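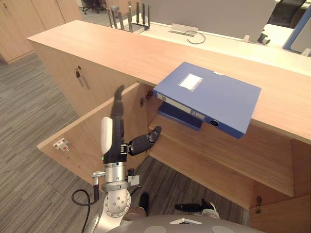
Figure 2. Robot hand and forearm in front of an open cabinet under a light wood counter.

3.2 Small-batch fruit preserving: heat source and boiling time

The second household task set covered home preserving. Participants in Gekwood and Zullton were asked to make crabapple jelly from their own fruit, using whatever stove and pot they would normally use. Each kept a kitchen diary in which they wrote down the weight of the fruit, the amount of sugar, the time the pot came to a rolling boil and the time they judged the jelly ready to jar. No recipe was imposed, although a short safety sheet on handling hot jars was handed out with the diaries.

Boiling time varied more than any other entry. Participants using a portable electric ring reported long stretches in which the juice simmered without reaching a rolling boil, and several split the batch between two pots. Those with gas ranges finished sooner but were more likely to note scorching on the bottom of the pot. The longest single boil in the diaries was 110 minutes, recorded on an electric ring with the lid off. That batch was also the darkest in colour and had the strongest flavour according to the tasting notes.

Judging the set point was the second source of difficulty. Most participants used the cold saucer test, which Thakur (Sushil Thakur, Tovedar working notes) describes as easy to learn and hard to repeat. A drop of juice is placed on a chilled saucer, left for a minute and pushed with a fingertip; a wrinkled surface is taken as a set. Participants who owned a thermometer tended to use both methods and to trust the saucer when the two disagreed.

Yields are given per 1,000 g of prepared fruit so that batches of different sizes can be compared. Fruit picked in the first 10 days of the harvest set firmly with less sugar, in line with the higher pectin content expected of underripe crabapples. Jelly that failed to set was usually kept and used as syrup on pancakes or porridge, and we count these batches as completed. Labelling and storage are covered in Section 3.3.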